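Tips for Settling Into a Small Rental Near the Train

I've moved four times in the same part of town, always within walking distance of the station, and by now my friends call me before they call the movers. So I finally wrote down what I keep telling them on the phone. Most of it is kitchen and closet stuff, with a bit of living room thrown in.

Measure the stairs before you measure the rooms. My building on Drilturero Street has a landing that turns so tightly my old bookcase had to go back out to the curb (I gave it to the downstairs neighbor, who still has it, and I'm still a little jealous). Write down the narrowest spot between the street door and your own front door and keep the number in your phone.

Visit at rush hour. I looked at my place on a Sunday and thought it was wonderfully quiet! Then came the first weekday morning. If you end up facing the street like me, hang the heaviest curtains you can stand and push the bed to the inside wall. A strip of foam along the window sash helps more than I expected and comes off clean when you leave.

On to the kitchen. Mine is basically a hallway with a stove in it. I keep one cutting board that fits over the sink, and that's my counter. Knives go on a magnetic strip, lids hang inside the cabinet door on stick-on hooks, and anything I haven't cooked with in 2 months goes up on the top shelf. Wipe the wall before you stick a hook to it, with rubbing alcohol, and then leave it alone overnight before hanging anything. I skipped that once and woke up to a pan lid rolling across the floor at 4 in the morning.

For the living room, pick the sofa color with your life in mind. A dark blue one forgives a lot. 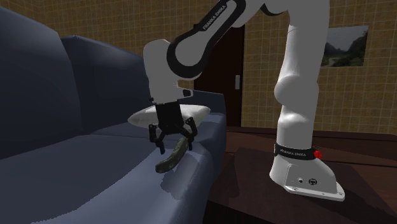
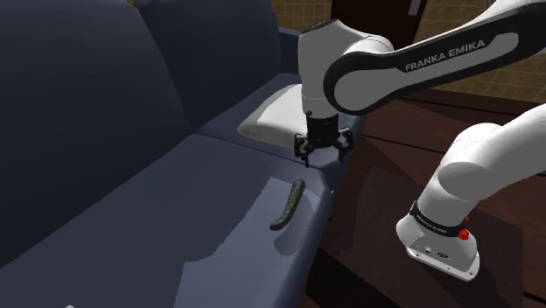 Whatever color you go with, vacuum under the cushions every other week and flip them while you're at it. Crumbs work their way into the seams and then they're in there for good. For a fresh spill, blot with a white cloth - never a printed napkin, the dye comes off - and work from the outside in. Cool water and a drop of dish soap, that's all I use.

Closets! I had one, 54 inches wide, for two people. We hung a second rod below the first for shirts and put the long coats at one end. Shoes live in a hanging pocket thing on the back of the bedroom door. My friend Tove Egilsson rolls her sweaters instead of folding them and swears she gets twice as many in a drawer. I tried it and got maybe three extra, but I'll take three.

Last thing, take pictures of every scratch the day you get your keys and email them to the landlord that same night. My deposit was $1,818 and I got every dollar of it back, dented radiator cover and all. Keep the email in its own folder, along with the meter readings and the name of whoever handed you the keys.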